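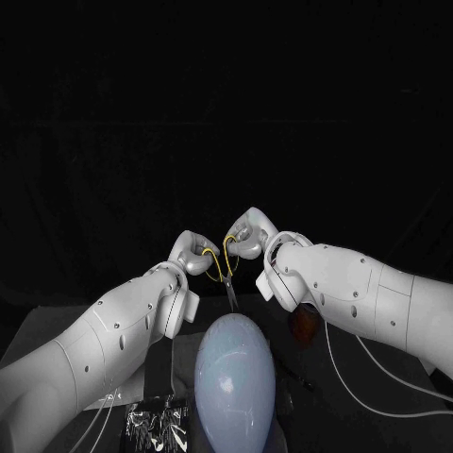
How does a robot know what its hands are doing?

Pick up a pair of scissors. Did you have to think about it? Did you work out how far away they were, what angle your wrist should be at, and how hard to squeeze? Of course you didn't. You were probably thinking about lunch.

A robot never thinks about lunch. It has to think about the scissors instead, and somebody has to write the software that does the thinking.

Ayane Sekiguchi writes that sort of software. She works on a program called Emby, which looks after robots with two arms. "People come in and want to talk about the arms," she says. "The arms are lovely. Without the program they are two very expensive coat hooks."

Step one: looking

A camera gives the computer a picture, but to a computer a picture is only a very long list of numbers. Each number says how bright or how colourful one tiny dot is. Nowhere in the list does it say "scissors".

So one part of the software has the job of finding things. This job is called perception, a grand word for noticing. Emby's perception part learned what scissors look like from 535 pictures of them: open, shut, upside down and half hidden under a tea towel. You learned from one or two pairs and a grown-up saying "careful".

Bright colours help. Yellow handles against a dark table are easy to pick out. Black handles on a dark table are a misery.

Shiny things are another nuisance. A crinkly foil packet throws light all over the place, and every time the light moves, the packet seems to turn into a different packet. Balloons are nearly as bad. A smooth, glossy one has a white spot of light on it, and early versions of Emby were quite sure that the spot was a separate object. They kept trying to work out how to pick it up.

Step two: planning

Now the computer knows where things are, more or less. Next it needs a way to get from here to there without bumping into anything. This is planning.

Imagine drawing a line through the air from your hand to a biscuit tin. Easy. Now imagine that your elbow, your wrist and your sleeve must all miss the milk jug too. A robot's planner has to check every part of the arm, all the way along the path. It tries one path, finds that the elbow would hit something, throws the path away and tries another. On a bad morning Emby has thrown away 272 paths before finding one it liked. It doesn't get cross. Ayane gets a bit cross.

With two arms there is another problem, because each arm is in the other one's way. If you have ever shared a small sink with your brother or sister while brushing your teeth, you know all about this.

Step three: working together

Two arms holding two different things can more or less ignore each other. Two arms holding the same thing can't.

Think about a pair of scissors with one robot hand on each handle loop. The loops are joined in the middle by a screw. If the left hand goes up a little and the right hand doesn't, the scissors tilt. If both hands pull apart, the blades open. If they pull too far, something will complain, and scissors can be stronger than they look.

So the software stops treating the arms as two separate arms. It thinks about the scissors first: where should the tips be, and how wide should the blades open? Then it works backwards and tells each hand where it has to go to make that happen. Both hands get their orders at the same moment, 149 times every second. You would find this bossy. The arms don't mind.

Step four: checking, and checking again

Suppose the tips of the scissors are pointing down at something round and easily popped. You would go slowly, and you would keep looking. Control software does the same. It asks, "Where did I want to be? Where am I? What's the difference?" Then it makes a small change and asks again. Engineers call this a feedback loop.

You use one when you carry a very full cup of tea across the carpet. You look at the tea, you wobble, you fix the wobble, you look at the tea again. If you shut your eyes, the loop is broken and so, quite soon, is the cup.

Try it yourself

You need a friend, a pencil and a table. Put a sheet of paper on the table with a small cross drawn on it. Each of you holds the top of the pencil with one finger and thumb. Now try to put the point on the cross without talking.

Hard, isn't it? Have another go, but this time let one person give the orders for both of you: "down a bit", "left a bit", "stop". That person is the software. Swap over when you have had enough of being told what to do.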